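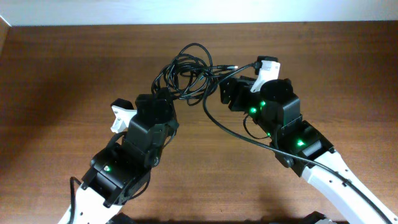
A reader in Warkbridge asked whether you can get a dull wooden tabletop looking good again without sanding it, and added that every article on the subject seems to start with a power tool. Yes, you can! I do mine every spring and I look forward to it far more than is reasonable.

16 May 2024
By the Dultgate Home Notes desk

Start with a proper wash. Most "worn out" finishes are just coated in old polish, cooking grease and hand lotion. Put a small squirt of plain dish soap in a bowl of warm water, wring the cloth until it barely drips, and wipe with the grain. Change the water when it goes gray (it will, and it's disgusting, and it's wonderful). Follow with a cloth rinsed in clean water, then dry right away with an old towel.

Sticky patches that survive the soap usually give in to mineral spirits on a soft rag. Try it underneath the table first, open a window, and lay the rag flat outdoors to dry when you've finished. Never ball it up in the trash.
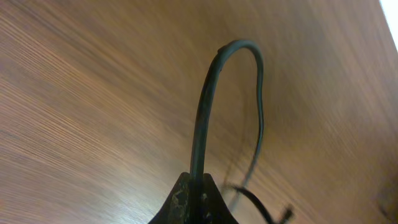 Wipe along the grain lines, whichever way they run.

White rings are next. A ring that's pale is moisture sitting in the finish, and a hair dryer on low will often shift it. Keep it moving, hold it well back and stop after 5 minutes to let everything cool. I cleared a whole constellation of mug rings in April this way and called the family in to look. Black rings are a different animal — the water has reached the wood itself, and that's a refinishing job.

For small scratches, wax filler sticks are terrific. Buy one shade lighter and one shade darker than you think you need and blend them. Rub across the scratch, scrape level with an old plastic card, buff.
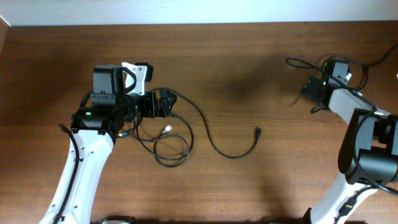 Reddish-brown finish with a fine horizontal grain.

Now the fun part. Paste wax! Put a spoonful inside a folded piece of cotton T-shirt and squeeze it so the wax comes through the weave. Thin is the whole secret. Do a section at a time, leave it 20 minutes or until it hazes, then buff with a clean cloth until your arm complains. My can cost 4 dollars at a yard sale and I'm still nowhere near the bottom.

Skip the wax if your table has an oil finish — give it a fresh coat of the same oil instead. 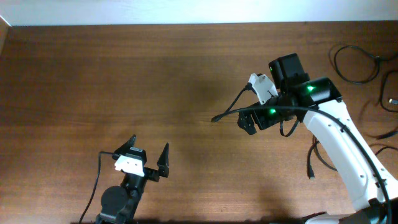 Check for uneven color by daylight and again by lamplight.

Felt pads under lamps and vases, coasters for everything else, and shift the centerpiece once in a while so the sun doesn't leave a pale outline.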